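Pladport Forums > Home and Workroom > Tables

Olvera table, is the finish worth paying for?

leobardo_t
18 January 2022
Has anyone lived with the Olvera for a while? The store at Wollthorpe says the top will shrug off anything for 20 years. I've heard that before, usually from people who won't be there in year two. Ours is the light one, rounded corners, faint grain.

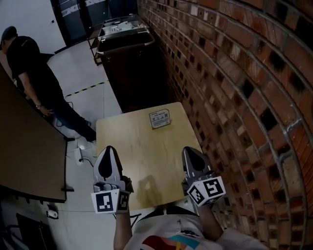 What bugs me is that pale wood shows every ring and every pen mark, and the salesman had an answer for all of it that boiled down to "buy our oil." Has anyone skipped the oil?

trestle_fan
I skipped it. Six months in and mine looks the same as the day it came.

leobardo_t
Six months is nothing. Do you eat on it or just set the mail down?

trestle_fan
Mail, mostly. Fair enough.

SarahiH
I'd want to know what they mean by "anything." I asked about nail polish remover and got a long speech about Trirkirura oil and no answer. Rounded corners are good though, my hip thanks me.

leobardo_t
Other question while I'm at it. My wife says a pale table looks washed out next to brick and we should have gone dark. I don't buy it. Our brick is all over the place already.

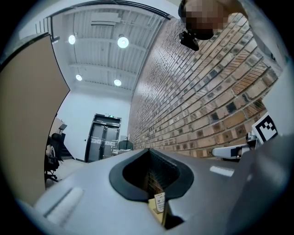

The brick wall: orange, tan, rust and some dark charcoal.

grout_and_about
I'm with your wife. Light wood against brick like that looks like you ran out of money halfway through.

SarahiH
Disagree. A dark table there and you'd be turning on lamps at noon. Those charcoal bricks are plenty.

grout_and_about
Show me one room where a blond table beats walnut and I'll shut up.

trestle_fan
Walnut costs double and scratches white. Ask me how I know.

leobardo_t
So far I have one guy who keeps mail on his and two people fighting about color. Does anybody have real stains to report? Coffee, marker, whatever. If the 20 years thing is true somebody should have an old one by now.

SarahiH
My sister has one from June. Coffee ring, still there. She did oil it.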